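3. Study area and municipal records

Trurside is an incorporated village on the east bank of the Prunis River. It was laid out as a mill settlement and took its charter after the second mill closed, when residents of the upper streets voted to separate from the surrounding township. The village has kept the same outer boundary since then, except on the north side, where it annexed the Csizmadia tract in 2 stages. The first stage brought in farmland along the county road. The second brought in the houses now counted as the Tukska neighborhood.

The annexation matters for this study because the village and the county kept separate address lists until the second stage was complete. A household in Tukska could appear on the county list under a rural route number and on the village list under a street name. We matched the lists by parcel number and dropped any parcel that could not be placed on one side of the old line. Thirteen parcels were dropped in this way, most of them vacant lots on the river side of the road.

Village government consists of a council of 4 members and a mayor, all elected at large. There are no wards. Council minutes are held at the village hall and were read in full for the annexation period. The minutes are brief in most years and record votes without debate. Where a vote concerned water or sewer service, the clerk usually attached a map, and these maps were our main source for the extent of service at each date. The latest map used is dated 3/28/18.

3.1 Household survey

The parcel records say little about how long residents have lived in the village or where they work. To fill this gap we mailed a short survey to 200 addresses, drawn at random from the matched list. The sample was divided between the old village and the annexed tract in proportion to the number of occupied parcels. A second mailing went out in December to addresses that had not replied.

The form asked for year of arrival, previous place of residence, place of work, and whether the respondent gave Trurside or Tukska as a home address when filling out other papers.

Figure 1. Robotic arm and two-slot toaster on a marble countertop (computer rendering). 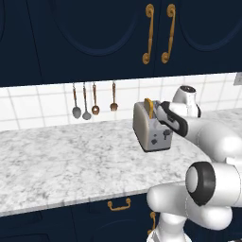 Answers to the last question were coded as written. Respondents who gave both names were placed in a separate group and left out of the comparison in Section 4. Place of work was coded by county, with work at home counted as work inside the village.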